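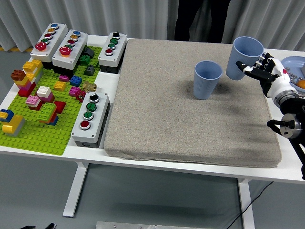

Do Cushioned Surfaces Save Cups? Project Report
Linnea Halvorsen and Othmane Shawky
Handed in 1st October

1. Why we picked this

The Drikine catalog says a padded table surface makes light plastic cups "as steady as on a hard top." We didn't believe it. A cup has a narrow base, a cushion gives way, and the catalog shows no test. Our question was simple: does a ribbed plastic cup tip more easily on a fabric-covered pad than on a bare table?

2. What we used

Light blue plastic cups with ribbed sides, a thick square pad with a gray speckled cover, and a white table. The strip of table left bare in front of the pad was too narrow for the hard-top trials, so for those we took the pad off. Salma Bouazza lent us the pad and would like it back.

3. Method

Each cup was set down upright, let go, and nudged near the rim with a ruler. We did 400 nudges on each surface. Five of the pad trials were thrown out when the ruler slipped, which leaves 395.

4. Results

Cups on the pad fell more often. They also leaned before anyone touched them if they were set down near the rounded edge, where the cover slopes. In the middle the difference was smaller than we expected, and Othmane thinks we were nudging more gently by then. He may be right. We had no way to measure the push.

5. Doubts

All the cups were empty. A full one could behave very differently, and people mostly care about full ones. Latifa Abdel Rahman, who read our draft, also asked whether the ribs catch the ruler. We don't know.

So we wouldn't repeat the catalog's claim, but we can't call it false for every pad either. Before anyone tries this again, they should replace the ruler with a small weight on a string, and mark the spot where the cup goes.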